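Finishing room notebook, Marulanda order
August 6, 2021

OK, so today was a fastener day. The whole day, pretty much. I came in meaning to write up the carton labels for Uvunby and never opened the folder, sorry to whoever is waiting on that. The loose stuff has been sitting in bags since April and we are going to need it, so I figured I'd at least find out how bad it is.

Short version: it's bad but it's all usable! The plastic is fine, it hasn't gone brittle, and the heads I checked by hand all look good to me. It's just knotted up like fishing line. 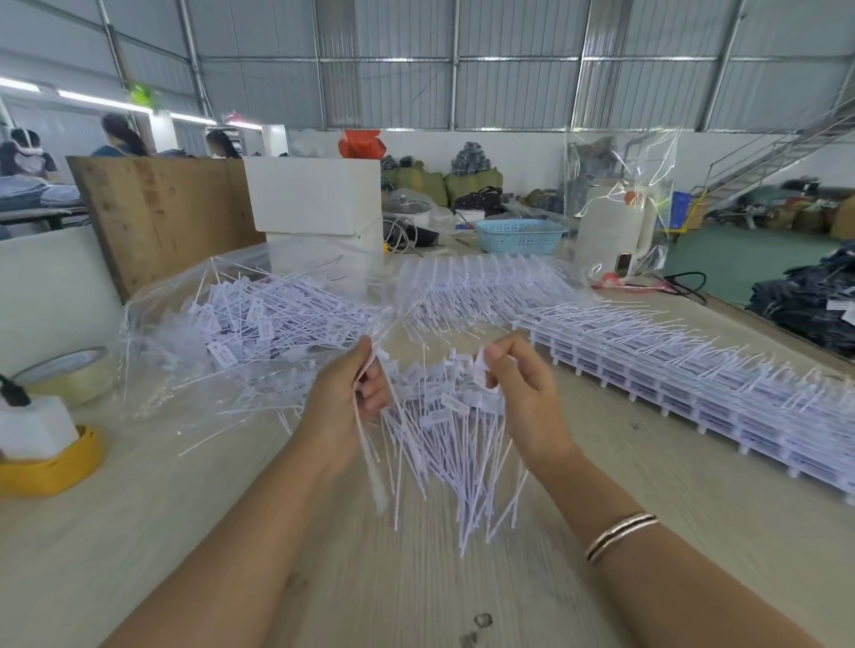 Pulling a bunch apart over the table. Loose ones on the left, stacked strips farther back.

What works for me is holding a bunch high up near the heads and letting the ends hang, then easing the two halves away from each other. If I start from the bottom I only make it tighter (I keep forgetting this and starting from the bottom). Little shakes help. Big shakes send them all over the floor and then you're down there picking them up, ask me how I know.

I tried a comb on the first batch, an ordinary hair comb, and I don't recommend it. It bent the stems and I ended up throwing out a handful. Fingers are slower but they don't wreck anything.

Count so far is 444 loose ones straightened and bundled, rubber band around each 100 and the leftovers in an envelope. The Marulanda sheet asks for 2863 in all, and roughly half of that is covered by the strips, so we're in better shape than I thought when I started this morning. Somebody please check my math before it goes to Wandolness. 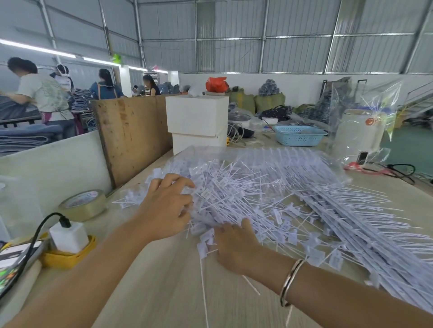

My real gripe is with how we put things away. Fasteners and paper tags should never share a bag, I've said it before and I'll keep saying it. The tags get threaded in among the stems and then you can't lift one without dragging up its neighbors. When I dug into the pile there were little white rectangles right down in the middle of it, and strands hanging over the near edge of the table too, so I had to keep pushing the whole mess back with my palm. Next time: tags in one bag, fasteners in another, both with a label on the outside. I'm going to ask for more of the zip bags, the soft ones just scrunch up and everything pokes through.

Also on my wish list is a tray with a lip for that table. Femement had one in their spring flyer that would do it, I think, though I'd want to measure first. Even a big baking sheet would be an improvement.

Notes on the strips
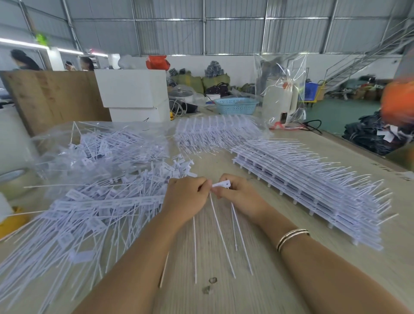 1 min read

Strips go with all the stems facing the same way, please, and stacked base to base. I kept the long stack over on the right side of the table with the bristle ends pointing out to the right, and the tangled heap stays on the left, so there's a clear patch of wood in between to work on. It makes a big difference having that patch. I could do one tag at a time there without catching my bracelet on the rest (I should just take the bracelet off, I know).

Any strip with a few stems missing is still good, leave it in. If it's down to a stub, snap off what's left and count it with the loose ones.

For tomorrow: carry on from bundle five, sweep up the little scraps before starting, and find the 27 odd heads I set aside because they looked wider than the others. I put them somewhere sensible and now I can't think where. Carton labels after that, for real this time.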